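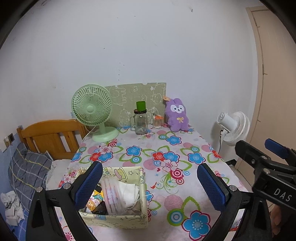
Slide 1. Title: Camera pose from the gripper's own video

Say good morning, say the name of the group (Lomura, tools team). Thank the Flisstead people for the room. Leave the first slide on while people sit down.

Main message, say it slowly: I talk today about the software between the raw recording and the training set. No new policy, no new network. We had a pose tracker that was good in our lab and bad in ordinary rooms, and I want to show what we changed.

Slide 2. What the tracker must do

Input is the video from the gripper camera and the inertial data. Output is the camera pose for each video image, and the opening of the fingers. If the pose is wrong by a few centimeters, the robot will learn to grasp next to the object. Repeat this sentence if the room is still noisy.

We use Szénási, our own tracking library. People always ask if it is open. Answer: the mask editor is open, the rest is not yet.

Slide 3. Why a bedroom table is difficult

Go back to the first picture here (key 1 on the keyboard, then Enter). Point with the laser, not with the hand.

Start with the wall. It is white and has only small dark scuffs, and it fills the upper part of the view. When the operator lifts the camera, the tracker loses most of its points.

Then the tablecloth. Everybody thinks a floral cloth is the best thing for a tracker, with so many corners. It is true that we get many points. But similar flowers come again: red beside blue on the left, red beside blue in the middle. Our old matcher could take one flower group for the other, and then the pose jumps sideways. A jump of this kind looks clean in the residuals. This is the dangerous part, make a pause.

Then the glass jar with the handle. Points on clear glass can belong to what is behind it, or to a reflection. We do not try to solve it, we only give these points low weight.

Last, the grippers. The black fingers with the blue pads are large in the foreground, and they move together with the camera. A tracker which does not know this believes that the camera stands still. On the right side the second gripper comes in, with "DAS" on its body, and it moves on its own. So we have two kinds of wrong motion in one view.

Slide 4. The masks

First mask is fixed: the black curved borders in the corners. It is computed once for each lens.

Second mask is for the own fingers. It depends on the opening, so we keep 16 masks from closed to open and choose the nearest one. We tried to interpolate between them. It gave us thin strips of finger at the edge of the mask, and we went back.

Third mask is for the other gripper and for hands. Here we need a small segmentation network. It was trained on 600 hand-labeled images. Mention that a hand in shadow at the lower edge was the most frequent miss in the first version, and that we added more dark images after it.

Slide 5. The repeated pattern

Explain the change: before, each match was decided alone. Now the inertial data gives a prediction and we search only near it. If two flowers are both possible inside the search area, we keep both candidates for 5 images and decide later.

Cost: memory goes up, and the output has a small delay. For offline processing this is no problem. For live preview on the operator's screen it is a little visible. I should say this before somebody asks.

Slide 6. Results

We ran the old and the new version on over 3,000 recordings from homes. Show the plot of jumps per recording. Do not read all the numbers, the handout has them.

The right tail of the plot is still there. These are mostly recordings where the camera looks at the wall for a long time. If someone from Bovovia is in the room, they will ask about depth sensors. Answer: yes, it would help, but our existing recordings do not have depth.

Slide 7. Failures that remain

Play the three short clips without sound. First clip: blank wall. Second clip: mirror. Third clip: the operator moves the tablecloth itself, so the "static" world is moving. For the third one we have only a detector, and the recording goes to manual check.

Slide 8. Next work

Joint tracking of both grippers. When one camera sees the other gripper, we have a measurement between the two and today we throw it away behind the mask. First tests are planned for May.

Leave this slide on for questions. Backup slides: lens calibration, timing of the inertial data, mask editor.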